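Villetport 2, Hanlow 2. Quick one, have to be up at 5

Got home from the ground, cold, no voice. Writing this before I forget the first half, which I'd sort of like to.

We were awful. Two down by the break, both from corners, both the same corner basically. Near post, flick, nobody home. Everyone round me was looking at their phones. Gate was 3,041 and I reckon a few hundred of those were in the line for fries when the second one went in.

Then the change. Took off a midfielder, went two up top, and suddenly Hanlow coudn't get out of their own half. First goal was scrappy, off a shin. Don't care. The second though! Long ball, chested down, hit on the turn from the edge of the box. Best goal I've seen at our place since the Thaler game in October.

Should have won it. Header over the bar right at the end, free, six yards out. I had my arms up already.

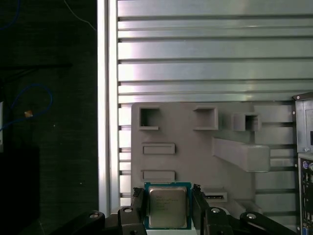

Midfield is still what worries me. Too slow to the second ball, every single week, and against a side that presses properly we'll get run over. The guy holding in there today got squeezed from both sides all first half, pinched tight like that processor between two black fingers, no room to turn and no pass on. Give him some help. A second body in there from the start, not after we're two down.

Restden away next Saturday. They've lost one at home all season and they took over 800 to their last away game, so it'll be loud. I'm going, train's booked. Would take a draw right now. Ask me again after a few beers and I'll say we win it 3-1.

Bed. Will fix the typos tomorow.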